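Tuning action chunk blending for a two-arm cloth task

Flustevar runs a policy on one process and the arm controller on another. The policy sends a chunk of future joint targets, the controller plays them out, and while it plays, the policy is already working on the next chunk. Most of the jerky motion people see on a new setup comes from the handoff between two chunks. This page covers how to set the blending so the handoff is smooth and the grippers still close when they should.

You need a working Flustevar install, two calibrated arms, and a policy that already runs. If the policy does not run at all, start with the install page. You also need the Totach log viewer, which comes in the same package as the controller.

Step 1. Record a baseline

Turn blending off before you change anything else. In the controller config, set blend_mode to none and leave chunk_length at its default of 88. Start the task and let it run for 15 picks. Save the log under a name you will recognize later, for example baseline_noblend.

Do not adjust camera exposure, gripper force, or speed limits between the baseline and the later runs. If you have to change one of them, record the baseline again.
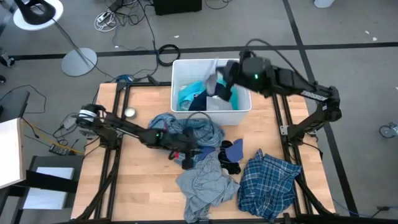
Blending matters more for laundry than for rigid parts, and the test layout should give both arms something to do at once. Spread the clothes out on the table in front of the basket and mix the fabrics. A plaid flannel shirt, a denim shirt, a T-shirt and a single black sock give you thick and thin items within reach of the same arm. You want moments like this one, where the right gripper has a light piece of fabric over the basket and the left one is down among the clothes on the table. The two arms are in different phases of the task, so a chunk boundary that is harmless for one can land badly for the other.

Step 2. Find the chunk boundaries

Open the baseline log in Totach and turn on the boundary markers. Each marker is the time step where the controller dropped the old chunk and took up the new one. Plot the commanded position of the wrist joints on both arms.

Look for a vertical step in the line at a marker. A small step is normal. A large one means the new chunk disagreed with the old one about where the arm should be. Zoom in on the largest and check the latency column next to it. If latency is high there and low elsewhere, fix that first. Blending will hide a latency problem for a while and then make it harder to find.

Step 3. Turn on blending for the arm joints

Set blend_mode to linear and blend_steps to 15. Restart the controller. It does not reload this section of the config while running.

With these settings the controller overlaps the end of the old chunk with the start of the new one and shifts the weight from one to the other over the given number of steps. Run the task again and compare the plots. The vertical steps should turn into short ramps.

If the ramps still look steep, raise blend_steps to 27. Going past that on a cloth task is usually a mistake. The arm starts following stale targets, and by then the fabric has moved.

Step 4. Keep the grippers out of it

By default the blend applies to every channel, including the grippers. Averaging an open command with a closed command gives a half-closed gripper, and thin fabric slides out of it. Add both gripper channels to blend_exclude:

blend_exclude: left_gripper, right_gripper

The controller now switches gripper commands at the boundary with no ramp. If a gripper chatters between open and closed, set gripper_hold to 2. A new gripper command then has to repeat for that many steps before it is sent.

Step 5. Check release timing

Releases show problems that grasps do not. Pick a log section where an arm lets go over the basket and step through it with the arm plot and the gripper plot side by side. The open command should come after the wrist has settled. If it comes early, the blended arm is lagging behind the unblended gripper. Lower blend_steps by a few and run again.

Use a side view for this as well as the head view. From above, a garment over the rim can look the same as one over the middle of the basket. 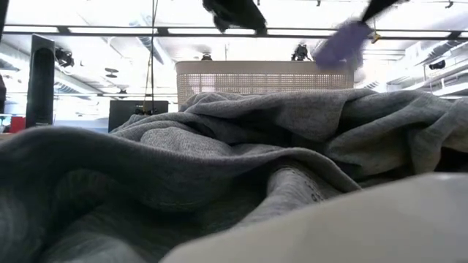

Carretero wrote in to say that the lag in Step 5 went away on their arms only after they moved the gripper channels to a delay of a few steps, and that lowering blend_steps alone brought the jerks back. That works too. The setting is gripper_delay, and it takes a whole number of control steps. Change it after blend_steps is settled, and keep it the same on both arms unless the two have different wrist hardware.

Step 6. Save the profile

Export the settings from the controller with the save-profile command and give the profile the name of the task and the policy version. Blend settings belong to a policy. A retrained policy may predict smoother chunks and need less blending, so go back to Step 1 when you load a new one.

Profiles made with Aduma's older controller can be imported, but blend_exclude is dropped on import. Add that line back by hand before the first run.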